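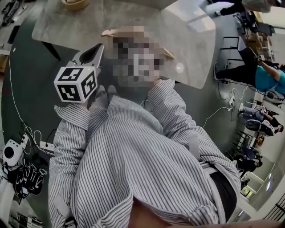 Hand-held gripper with marker cube, at the table.

Collgate Floor & Cable Rule Kit – for rooms with hand-held grippers and robot arms
Sold by Martinelli. Updated Oct 12, 2026

What you get:
Printed rule cards, 17 in the set. Wipe clean.
Floor tape, two rolls, 300 ft each
Cable covers, low profile, white or gray
Marker check sheet (for cube markers – flat, clean, no curled corners)

Basic rules on the cards. Short on purpose.
Cables off the walking path or under a cover. Power strips not where people step back.
One operator per gripper. Two grippers at one table – agree who reaches first, say it out loud.
Sleeves fastened, straps tucked in. Check before you pick up the tool.
Drinks off the work table.
Markers facing out, fingers and sleeves clear of them.
People not working the table stay outside the tape. Chairs too.

Does not replace your own risk assesment or local code. Arms that move under power need guarding of there own, see the Ostcombe fence panels. 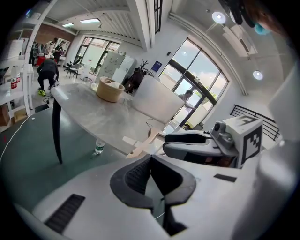
Rurkusen wrote in to say the two-gripper card is the one they use most, but the tape line should sit further back than the card shows, with room for a chair to roll. They'd also like the sleeve rule in bigger type.

Fair point on the tape. New card in January, free swap if you bought the old set.

Size: cards fit a standard clip frame, not included
Cover load: 600 lb, foot traffic and carts
Tape: peels clean from mat and sealed concrete. Not for carpet
Ships flat – tape in a seperate box
Bulk price on request, 300 cards and up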